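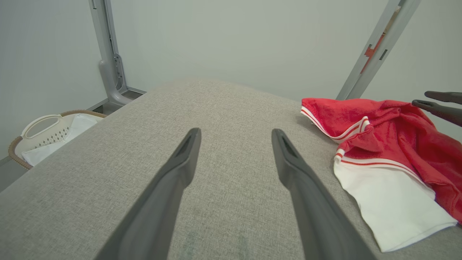 Wrist cam view, Tremer fingers, gap open. The red and white thing is the test garment.

Tremer vs. Flamum fingers for cloth

seamripper502
I've been running Tremer fingers on both arms for a month and I'm ready to be talked out of them. Fine on thick folds. On a flat single layer they pet the fabric and come away with nothing, very gently. Has anyone put the Flamum set on the same job? Same controller (Kindix), same wrist cams.

hebden_carol
Ran both, 20 picks each on a white hem. Flamum won by 2. I would not remortgage the house over 2.

seamripper502
What was under the hem? My table has gray woven fabric on it, and I suspect the fingers like it better than the laundry.

hebden_carol
Foam mat. So my numbers are about my mat, sure.

gantrygoat
Fingers are fine. Your approach angle is the problem. Come in flatter and push a wrinkle up before you close.

seamripper502
Flatter puts my knuckles in the table. I have the force log and a new noise to prove it.

gantrygoat
Then raise your Z offset and stop blaming the hardware.

Þórey H.
Disagree with goat. Blunt rounded tips on a single layer is a hardware problem. We stuck Roussel pads on ours and quit arguing about angles. They do wear out fast, and the glue is a lifestyle.

hebden_carol
Also check your wrist cam focus. Mine was set for the far side of the table and the fingertips were mush.

seamripper502
Fingers are a bit soft in mine too. Pads ordered. Goat, I'll try your angle on the left arm only, so one of them survives.

gantrygoat
Post the log.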